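Speaker notes — "Should you buy the folding arm?"
Small Laundries Night, 6 May 2023
Wyn Edwards

Slide 1. Title
Say hello. Thank Tahsin Herath for the projector and for the sandwiches, in that order. Check they can hear me at the back over the fridge.

Slide 2. What I was asked to do
Bikard sells a tabletop arm with a two-finger gripper and a year of software called Lemis. The pitch is that it picks up a garment, finds the edges and folds it. We had one on trial in the Kumarasinghe workroom for 19 days. I paid for the courier myself, so nobody from Bikard gets to be cross with me tonight.

Ask for a show of hands: who has already had the sales call? Wait. There will be more than they expect.

Slide 3. What turns up
One arm, one gripper, a wrist camera, a box of cables and a manual that is very good on the subject of mounting bolts. Set-up took most of a day. Bikard's brochure says "an afternoon", and I suppose it depends when you have lunch.

Slide 4. Price
2504 dollars for the trial bundle, credited if you buy. Lemis is 67 a month after the first year. Pause here, people will want to write it down. Don't make the joke about my nephew's hourly rate, his mother is coming.

Slide 5. At the table
Leave this one up while I talk. 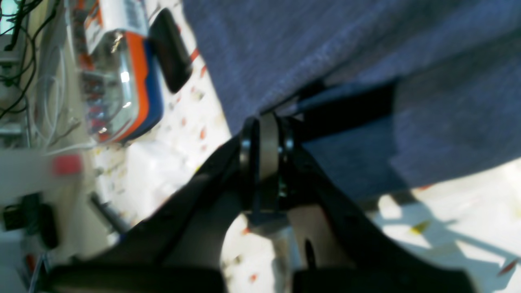

Picking up is the whole job. Folding is mostly a matter of putting things down in the right order, and Lemis does that part quite nicely once it has a proper hold of a single layer. Getting the single layer is where your afternoon goes. Point to the thick rounded fold running up from the fingertips, and then to the dark gap under it. A person slides a thumb in there without thinking. The arm has to decide what is cloth and what is shadow, and navy fabric gives it very little to go on. Pale tea towels went much better. If your trade is school uniforms or work pants, ask Bikard for a demo in your colours — theirs is done in yellow.

Slide 6. Things it did well
Flat, light, squarish items. Pillowcases, napkins, hand towels. It never got bored. It stopped when I leaned in, every time, and I leaned in a lot. The fingers left no marks on anything I'd mind about.

Slide 7. Things it did less well
Anything with a hood. Anything with a drawstring. Fitted sheets, but I can't hold that against it. Two layers picked up as one, over and over, followed by a very confident fold of the wrong thing. Support answered in around 11 hours, politely, and asked whether I'd tried turning the lights up. I had. I tried it again and it helped a bit, so I owe them that.

Slide 8. The other one
Somebody will ask about the Jindmont. I haven't used it. It costs more and it's bolted to the floor. Tahsin has seen it run and can take that question.

Slide 9. Would I buy it?
For a motel with a mountain of hand towels, yes, probably. For a mixed shop like ours, not at this version. Bikard says a software update is due in June and I've asked to have the arm back for it. I'll bring the same basket of clothes.

Questions. Tahsin has the handouts. Finish by nine, they lock the car park.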